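Tischset Fostidmont für Robotik-AGs und Schülerwettbewerbe
Hersteller: Hurnstead
Artikelnummer: 3967
Lieferbar, Versand durch Delić Lehrmittel
Stand dieser Seite: 11. Juli 2019

Wer eine Robotik-AG leitet, kennt vermutlich die Phase im Schuljahr, in der die Arme montiert sind, die Gelenke sich brav bewegen, alle einmal gewunken haben — und dann steht die Frage im Raum, was man mit zwei Armen nun eigentlich anfangen soll. Für diese Phase ist das Tischset Fostidmont gedacht. Es bringt eine Aufgabe mit, die jüngere Schülerinnen und Schüler in einem Satz verstehen und an der die älteren trotzdem ein halbes Jahr lang zu knabbern haben: Links ein Stück greifen, rechts ein Stück greifen, beide auf den Teller legen, loslassen, Hände zurück.

Entstanden ist das Set aus der Arbeit mit unserer eigenen AG, die seit ein paar Jahren am Teller-Wettbewerb in Cenham teilnimmt. Beim letzten Mal waren dort 33 Teams am Start, und fast jedes hatte sich zu Hause einen anderen Übungstisch gebaut, mit Bettlaken, Bastelfilz, Pappe und allem, was der Keller hergab. Das hat seinen Charme, und wir haben manche schöne Konstruktion gesehen! Aber wenn man vergleichen möchte, ob das neue Programm besser ist als das vom Vormonat, hilft ein Aufbau, der jedes Mal gleich aussieht. 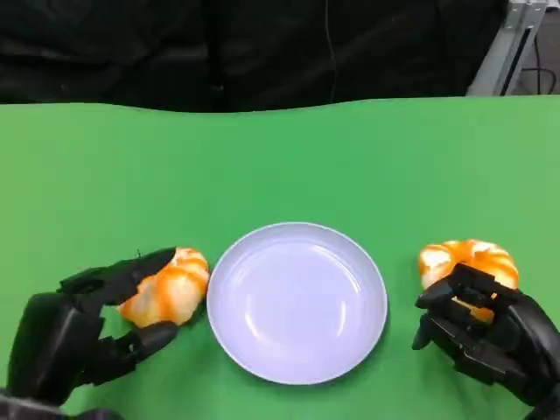 Beide Hände mit je einem orange-weißen Stück, dazwischen der leere Teller.

Was gehört zum Set

Tischbezug, grün, matt
Rückwandstoff, schwarz
Runder Teller, hell, mit erhöhtem Rand
Greifstücke in Orange und Weiß
Aufgabenheft mit Kopiervorlagen für das Protokoll
Begleitheft für die Kursleitung

Roboterarme, Hände, Greifer, Kameras und Gestell sind nicht enthalten. Das Set ist so angelegt, dass es mit dem funktioniert, was in der Werkstatt oder im Physikraum schon vorhanden ist. Die Übungen im Heft setzen zwei Arme voraus, für den ersten Abschnitt genügt aber auch einer, und zur Not kann eine Gruppe mit dem linken und eine mit dem rechten Arm arbeiten und man legt die Ergebnisse später zusammen.

Zum Aufbau

Den grünen Bezug legen Sie über die Tischfläche und streichen ihn von der Mitte nach außen glatt. Kleine Wellen an der hinteren Kante stören nicht. Der schwarze Stoff wird dahinter aufgehängt, an einem Aluprofil, einer Kartenstange oder was sich sonst findet, und darf ruhig Falten werfen. Danach kommt der Teller in die Mitte, etwas näher zur Armseite als zur Rückwand, und die Gruppe fährt beide Hände einmal von Hand über den Rand, um zu sehen, ob die Reichweite stimmt. Planen Sie für das erste Mal eine ganze Doppelstunde ein. Beim dritten Mal geht es in der kleinen Pause.

Kabel sind ein Thema für sich. Unser Heft widmet ihnen eine ganze Seite, und wir haben lange überlegt, ob das nicht zu viel ist, aber jede AG, mit der wir gesprochen haben, hat mindestens einmal den Teller mit einer Kabelschlaufe vom Tisch geräumt. Lassen Sie also am Handgelenk genug Spiel und fahren Sie jede neue Bewegung zuerst langsam und ohne Greifstück. 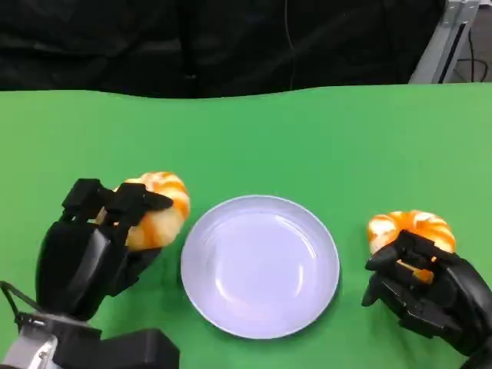 Für das Licht genügt in den meisten Räumen die Deckenbeleuchtung. Wer eine Kamera auswertet, sollte die Jalousien trotzdem herunterlassen, denn auf einem glänzenden Tellerrand wandern die Reflexe im Lauf eines Nachmittags ganz ordentlich, und dann sucht man den Fehler im Programm, obwohl bloß die Sonne herumgekommen ist. Unsere AG hat damit im Mai zwei volle Treffen verbracht. Seitdem steht ganz oben auf der Checkliste: Jalousie.

Die Übungen

Im Aufgabenheft bauen die Übungen aufeinander auf, man kann aber auch quer einsteigen. Am Anfang steht das Greifen mit einer Hand, immer vom selben Punkt. Dann wird der Punkt verschoben, erst ein wenig, dann so, dass der Arm seine Anfahrt ändern muss. Der zweite Abschnitt bringt beide Hände ins Spiel, zunächst nacheinander und später gleichzeitig, und hier wird es lustig, weil sich über dem Teller zwei Hände einigen müssen, wer zuerst darf. Der dritte Abschnitt dreht sich um Daten: Die Gruppe führt die Arme selbst, zeichnet die Bewegungen auf und lässt ein einfaches Modell daraus lernen.

Wie viele Aufnahmen braucht man dafür? Das werden wir sehr oft gefragt. Unsere AG hatte sich 1000 Durchgänge vorgenommen und am Ende des Schuljahres 4000 auf der Platte, weil das Aufnehmen schlicht beliebt war und sich eine regelrechte Warteliste gebildet hatte. Für einen ersten brauchbaren Versuch reicht deutlich weniger. Wichtiger ist, dass alle Gruppen gleich beginnen, mit beiden Stücken neben dem Teller und freiem Teller, und dass misslungene Durchgänge als misslungen markiert und aufgehoben werden.

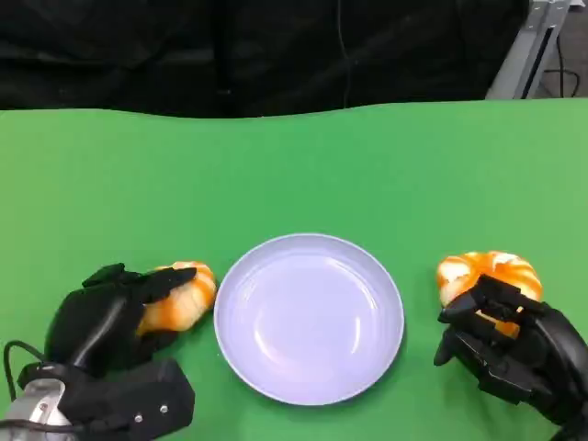
Griff von oben: Links liegen die schwarzen Finger über dem Stück, rechts ragt es über die Finger hinaus.

Die Greifstücke sind absichtlich etwas schwierig geraten. Würfel kann jeder. Eine rundliche, unregelmäßige Form dagegen rutscht, dreht sich und sieht von jeder Seite ein wenig anders aus, und genau daran lernen die Jugendlichen, wie unterschiedlich man ein und dasselbe Ding anfassen kann. Mehrgliedrige Hände legen die Finger gern darüber, zweifingrige Greifer brauchen eine gute Stelle auf beiden Seiten. Das Heft enthält zu beiden Bauarten eigene Hinweise.

Kameras

Vorgesehen sind ein Blick von oben, ungefähr aus Kopfhöhe des Roboters, und ein zweiter vom Handgelenk. Man kommt auch mit dem oberen aus. Die Handgelenkkamera sieht dafür den letzten Zentimeter vor dem Zugreifen, den von oben oft die eigene Hand verdeckt — und die Schülerinnen und Schüler finden diesen Blick ohnehin am spannendsten, auch wenn das Bild auf der Seite liegt und man anfangs den Kopf schief hält. Ob Sie es vor dem Speichern drehen, ist Geschmackssache. Machen Sie es nur überall gleich. 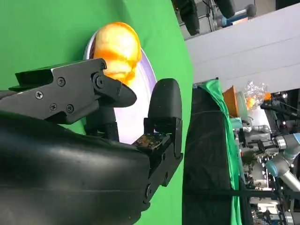

Blick vom Handgelenk: schwarzer Greifer am Tellerrand, auf dem Teller ein glänzendes Stück in Orange und Gelb.

Pflege und Ersatzteile

Der Bezug bekommt mit der Zeit dunklere Stellen dort, wo immer wieder Finger aufsetzen. Feucht abwischen, trocknen lassen, fertig. Den schwarzen Stoff schüttelt man am besten draußen aus. Greifstücke und Teller können Sie bei Delić einzeln nachbestellen, geben Sie dazu bitte die Artikelnummer des Sets an. Die Hefte liegen jeder Lieferung gedruckt bei und dürfen innerhalb der Schule kopiert werden.

Häufig gefragt

Passt das Set auf unsere Schultische?
Zwei gewöhnliche Schülertische nebeneinander genügen. Achten Sie darauf, dass sie gleich hoch sind, und klemmen Sie sie zusammen.

Können wir damit für Cenham üben?
Ja, die Grundaufgabe ist dieselbe. Die genauen Wertungsregeln wechseln von Jahr zu Jahr, lesen Sie bitte immer die aktuelle Ausschreibung.

Gibt es das Set auch leihweise?
Für Projektwochen verleiht Hurnstead einzelne Sets. Schreiben Sie rechtzeitig, vor den Sommerferien sind sie meist alle unterwegs.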